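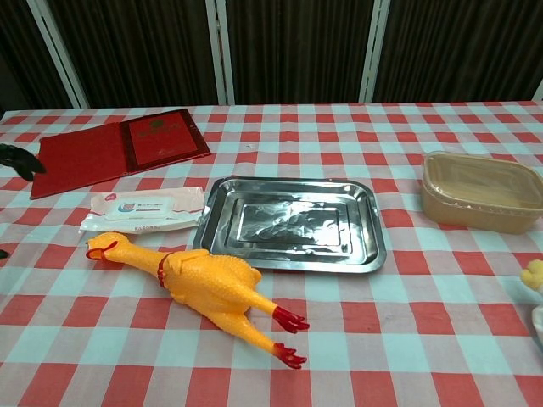
Checkered tablecloth

A checkered tablecloth is a cloth table covering with a pattern of squares in two alternating colors, usually red and white. It is common in family restaurants, on picnic tables and in home kitchens. Other frequent color pairs are blue and white, green and white, and black and white. In the United States the red version is closely tied to Italian-American restaurants, pizza parlors and outdoor meals.

Terminology

The words "checkered," "checked" and "gingham" are often used for the same cloth, but they can mean different things. Gingham is a woven fabric in which colored and white yarns cross each other. Where colored yarn crosses colored yarn the square is dark, where white crosses white it is light, and where the two mix the square is a middle shade. A true checkerboard pattern has only two shades and is more often printed. Many tablecloths sold as gingham are printed to look like it. The spelling "chequered" is used in British English.

Materials

Cotton was long the usual material and is still used for home tablecloths. It absorbs spills, takes a hot iron and softens with washing, though red dye may run in the first few washes. Polyester and cotton-polyester blends wrinkle less and hold their color longer, and are common in restaurants that wash their own linens.

Vinyl tablecloths have a printed plastic surface, often with a backing of flannel or felt. They are wiped down between meals and need no laundering. Oilcloth, an older covering made by coating cotton with linseed oil, served the same purpose before vinyl replaced it. Thin plastic and paper versions are sold for single use, either folded or on a roll that is cut to the length of the table.

Pattern and size

The size of the squares varies a good deal. Small checks of a quarter inch or less are usual in napkins and curtains, while table coverings tend to have squares of one inch or more. Larger squares are easy to see across a room but make crooked placement more obvious, as the rows no longer line up with the table edge.

Home tablecloths are sold in square, round, oval and rectangular shapes. The overhang on each side, called the drop, is usually 6 to 12 inches for daily meals. Longer drops are used for formal events and for display tables, where the cloth may reach the floor. On outdoor tables the cloth is often held with metal or plastic clips, or with weights hung from the corners.

Use in restaurants

Red-and-white checks became familiar in American restaurants during the twentieth century, along with candles set in straw-covered wine bottles. The pattern was cheap, easy to replace and did not show small tomato stains as clearly as plain white. It also appears in barbecue restaurants, diners and seafood houses, often in vinyl or as paper liners in serving baskets.

Menus in such restaurants are often kept in folders or covers that can be wiped clean, and packs of wet wipes may be kept near the table where food is eaten by hand. Some places lay a sheet of clear plastic or glass over the cloth so that it needs washing less often.

Other uses

The pattern is widely used as a party theme, mainly for cookouts, children's birthdays and church suppers. It is a common backdrop in food advertising and on the labels of jams, sauces and baked goods, where it suggests home cooking. Photographers of small objects sometimes avoid it, as bold checks draw attention away from the item being shown.

Care

Cotton and blended cloths are normally machine washed in cool or warm water, with new red cloths kept apart from whites. Pale squares may take on a pink cast if loose dye is left to sit. Grease is treated with dish soap before washing. Vinyl is cleaned with a damp cloth and mild soap; bleach and rough pads can wear away the print. Hot pans can melt or mark vinyl and are set on a trivet. Vinyl cloths are stored rolled, as sharp folds tend to crack with age.

See also

Gingham
Oilcloth
Place mat
Table linen
Tartan

This page was last edited on Nov 12, 2018.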